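Vellum publishes its first study on product names and spoken recall

**5 October 2023** — The naming and branding studio Vellum has published the results of its first study on how people remember the names of products after they hear them only one time. The study asked 2321 adults to listen to short radio-style messages and to write down, one day later, every name they could still remember.

The messages presented 100 product names. All of them were created by the studio for this purpose, so that no participant could know them from a shop or from television. Some names were made of two common words put together, others were surnames, and others had no meaning in any language spoken by the team.

Names made of familiar parts were remembered most often, and "Flurkwood" received the best result of the whole list. Participants also wrote it correctly more often than expected, although many of them told us that they found it a little ugly. Short names with one common meaning, such as "Miter", were easy to repeat but were often confused with similar words on the next day.

"Our clients usually ask us if a name is beautiful," said Shalini Negi, Head of Naming at Vellum. "We wanted to ask a different question, which is if the customer can still say it to a friend tomorrow. For some names that we liked very much in the office, the answer was no, and this was a useful lesson for us." 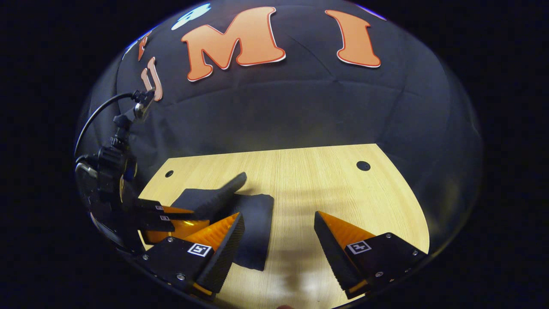

*Orange fingers with ridged black pads, above a light wooden tabletop.*

The second part of the study looked at spelling. A smaller group of 393 participants was asked to type each name into a search box after hearing it. The surname "Teixeira" was remembered well in this group, but it was typed in many different ways. Vellum advises companies to test this point before they pay for a web address or print their packaging.

"A name can be strong in the ear and weak on the keyboard," said Roel Desmet, who led the research. "For a small company with a small advertising budget, this difference is important. The customer does not try a second time — he goes to the next result."

The full report is available free of charge on request. It contains the complete list of names, the text of the messages and 2 chapters on method written by Nusrat Patwary. The studio plans to repeat the study next May with names that are shown in writing and not spoken.

**About Vellum**

Vellum is an independent studio for naming, brand language and taglines. It works with producers of household goods, food and software.

**Press contact**

Kidus Negussie, Communications, Vellum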